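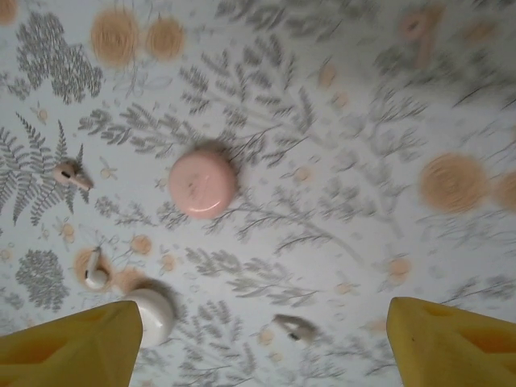
Table linen swap: what to bring and how to get it ready

The linen swap is back at the Ollurthorpe hall this June, from 10 a.m. to 3 p.m. Last year 123 tablecloths changed hands, along with a lot of napkins and runners that went out by the bagful. We have 20 tables this time, up from 14, so round cloths will finally get their own corner.

How it works

Bring your clean linens to the front desk. Jana Ackermann and Ute Hollmann will check them in and give you one token per tablecloth or runner. Napkins go in sets of four or more, one token per set. Tokens are good all day and can be given to a friend, but they can't be held over to next year.

Please pin a slip of paper to each cloth with the length and width in inches. Measure it flat, after washing. A good many cloths came back last year when people got home and found they were a foot short.

What we take

Cotton, linen, polyester blends and wipe-clean cloths are all fine. Printed cloths go fastest, especially leaves, branches and small flowers on a white ground. Plain white damask is slower but there are always a few people looking for it. Small stains are all right if you mark them on the slip. We can't take anything with burns, mildew or a cracked backing.

Getting stains out

Edeltraud Meinecke ran a hotel laundry in Urnham for many years and has passed along her notes.

Candle wax: let it harden, lift off what you can with a dull knife, then put brown paper over and under the spot and press with a warm iron. Change the paper as it soaks up the wax.

Red wine: rinse from the back with cold water, then soak in cold water with a spoonful of oxygen bleach. Check the care label first. Don't put it in the dryer until the mark is gone.

Gravy and salad oil: rub in a little dish soap, leave it for 15 minutes and wash at the warmest setting the cloth allows.

Yellowed fold lines: a long soak, overnight if need be, and then a normal wash. Old fold lines often need two rounds. To keep them from coming back, roll the cloth on a cardboard tube or refold it along different lines every few months.

For wipe-clean cloths, use warm water and a drop of soap. Scouring powder takes the print off. Store them rolled.

Hemming table

Hauke Kleinschmidt will have two sewing machines set up by the kitchen door and can shorten a cloth while you wait, straight edges only. He asks for $3 a side to cover thread and needles. Round cloths have to be left with him and picked up later at the hall.

Help wanted

We need people to unfold and hang cloths from 8 a.m. and a few more to fold at the end. Anything left over goes to the Urnham community kitchen, which can use large sizes most. To sign up, leave your name with Mareike Nolte at the hall office, or add it to the sheet by the coat rack.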